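Introduction to Service Automation
Unit 6 handout: Can machines do the chores yet?
Instructor: Alžběta Baláž
Lab sessions: Dirk Mertens

Read before the April lab. Bring a printed copy or have it open on your laptop. The terms in section 2 will be used in the lab without further explanation.

1. The question

People have been promised a household robot for a long time. Some machines in the house already do chores. A dishwasher washes dishes. A washing machine washes clothes. A robot vacuum cleans a floor, provided the floor is mostly clear. In each of these, the machine does the middle of the job and a person does both ends. Someone scrapes the plates, loads them, unloads them, and puts them in the cupboard. Someone picks the socks up before the vacuum runs.

The question for this unit is whether a machine can do the ends. Those are the parts where things have to be found, picked up, turned the right way, carried, and set down somewhere sensible. The same question comes up on the shop floor. A press or a mill has run without a hand on it for decades, but a person often still feeds it and clears it.

We will keep the two settings side by side throughout the unit. They share most of the hard parts. They differ in how much you are allowed to change the surroundings to suit the machine.

2. Terms

Chore. A job with a start state and an end state that a person could describe in one sentence. "Put the cups in the cupboard" is a chore. "Keep the kitchen nice" is a bundle of chores plus a judgment about when to do them.

Step. A part of a chore that can succeed or fail separately. Picking up one cup is a step.

Grasp. The way a gripper holds an object. A grasp that is fine for lifting may be wrong for pouring or for hanging something on a hook.

Reset. Putting everything back so the chore can be tried again. In published results the reset is usually done by a person and usually not counted.

Intervention. Any time a person touches the robot, the objects, or the controls during a trial. Pressing "continue" is an intervention.

Simulation. A computer model of the robot and the objects, used for training or testing.

3. Why picking things up is still hard

Students often assume the trouble is in the planning. For most chores the plan is short and easy to write down. The trouble is in contact.

Take a mug. To move it from a counter to a shelf, the machine has to know where the mug is to within a small distance. It has to choose between the rim, the body, and the handle. The fingers have to come in without knocking it over. They have to close hard enough to hold and no harder. Once the mug is off the counter, it may turn in the grip, and the machine has to notice.

A person handles all of this by feel and corrects in the middle of the motion. Many robot systems rely mainly on cameras. The hand itself blocks the view at the moment of contact, and this is the moment when the information is needed most. Sensors in the fingers help. They also wear out, add wiring, and need calibration.

Soft things are harder than stiff things. A towel has no fixed shape, so a model that knows what a towel looks like folded may not recognize it in a heap. Clear things are hard for depth cameras. Shiny things reflect the room. Thin flat things, such as a sheet of paper or a coin on a table, leave no place for a finger to go under.

Two-finger grippers are common because they are cheap, strong, and easy to control. They can do a surprising share of household steps. They are poor at anything that needs the object to be shifted within the hand, such as turning a key around after picking it up.

4. Shop floor: the Trelgate case

Trelgate makes plastic housings and fittings. The plant had one arm moving parts from a molding machine to a tray. The parts came out in the same place every time, and the arm worked well. The company then asked a contractor, Sondard, to add a second station where mixed parts would be taken out of a bin and placed on a belt.

The second station was tested on a run of 1,889 picks. Of these, 470 needed a person to step in. The remaining 1,419 were completed by the machine alone, or three in four.

Dirk Mertens went through the intervention log with last year's class. The main findings were these:

Most stoppages happened near the bottom of the bin, with few parts left and the parts lying against a wall.

Parts that had hooked together were lifted as a pair. The arm had no way of telling that it was holding two.

The operator was called so often in the last part of each bin that she stayed at the station and did other work badly.

The fix was mostly mechanical. Trelgate changed the bin to one with sloped sides and put a scale under the belt to catch double picks. The software was left nearly as it was. The operator now tops up the bin before it runs low, so the machine rarely sees the difficult case.

Note what happened here. The work was changed until the machine could do it. This is normal practice in a factory and a perfectly good result. It does not tell us that the machine has learned to empty a bin.

5. Household: the Stevens apartment

The Stevens apartment is our test space. It has a kitchen, a bathroom, and one room with a sofa and shelves. The Troreo is the mobile robot we run there, with a single arm and a two-finger gripper. It was trained first in simulation and then on the real objects.

The chore in last term's study was clearing up the main room and putting things in their places. We ran 300 trials. Each trial used a different arrangement, and the lighting was whatever the time of day gave us.

Results in words, as the table is in the lab folder:

Picking up stiff, medium-sized objects from an open surface went well. Placing them in a box also went well.

Placing objects on a shelf that already had things on it went poorly. The robot tended to push the existing items back or over.

Clothes were picked up reliably and put in the basket reliably. Folding was not attempted.

Opening the cabinet worked on one door and failed on the other, which sticks in damp weather.

The robot was slow. A person doing the same room finished long before it did, including in the trials that had no errors.

You cannot ask a family to slope the sides of their cupboards. Some changes are reasonable, such as a fixed place for the charging dock or a box for loose items. Beyond a certain point the household is working for the robot.

6. What simulation gives you and what it does not

In simulation you can run up to 1,000 attempts in the time it takes to set up a handful by hand. Nothing breaks. The reset is free. You can change the color, weight, and position of an object with one line of a settings file. For learning how to approach an object and where to place the fingers, this is very useful.

The weak points are the same contact problems described in section 3. Friction is approximate. Soft materials are expensive to compute and are often simplified. Surfaces tend to be cleaner than a real counter, and the light tends to be more even than it is in a kitchen at six in the evening. A policy trained only on clean surfaces may treat a crumb, a stain, or a wood knot as part of the object.

The usual remedy is to vary everything during training so the real world looks like one more variation. It helps a good deal with vision. It helps less with contact, as you can only vary what your model includes.

When you read a result from simulation, ask whether the same policy was run on hardware, on how many objects, and whether those objects were seen in training.

7. How to read a claim

Use this list on any video or paper you bring to the lab.

What is the start state, and who set it up?
What is the end state, and who checked it?
Is the video at normal speed?
Was the robot operated remotely by a person?
How many attempts were made, and are the failures reported?
Were the objects new to the system?
Who did the reset?
What happens when a step fails? Does the robot try again, stop, or carry on as if it had worked?

The last question matters more than students expect. Suppose a chore has ten steps and each one works nineteen times in twenty. If there is no recovery, the whole chore will succeed only about six times in ten. A robot that notices a dropped cup and tries again can be more useful than one with a better first grasp.

8. Where things stand

For single steps with stiff objects on open surfaces, machines are good enough to be useful in a workplace with someone nearby. For full household chores, they can finish some of them some of the time, slowly, with a person on call. For chores involving cloth, liquids, crowded shelves, or other people moving through the room, they are not ready to be left alone.

Price and safety are taken up in Unit 7. Please don't use them as arguments in the Unit 6 write-up.

9. Assignment

Choose one chore you did yourself this week. Write it out as steps, with no more than fifteen. For each step, state what the machine would need to sense, what kind of grasp it would need, and how it would know the step had failed. Mark the step you think is hardest and defend the choice in one paragraph. Then propose one change to the surroundings that would make that step easier, and say whether you would accept the change in your own home.

Two pages, single spaced. Hand in to Dirk Mertens at the start of the lab. Sketches are welcome and do not count toward the page limit.

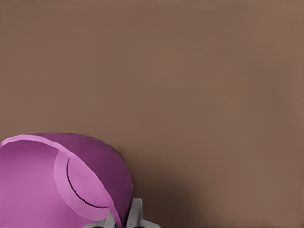 If a robot can pick up an object reliably, why can't it be trusted to put that object away?

Putting an object away adds requirements that picking it up does not have. The robot has to find a free space, hold the object in a way that suits that space, avoid disturbing what is already there, and confirm that the object stays put after release. A grasp chosen only for lifting can make the placement impossible, so the two steps have to be planned together.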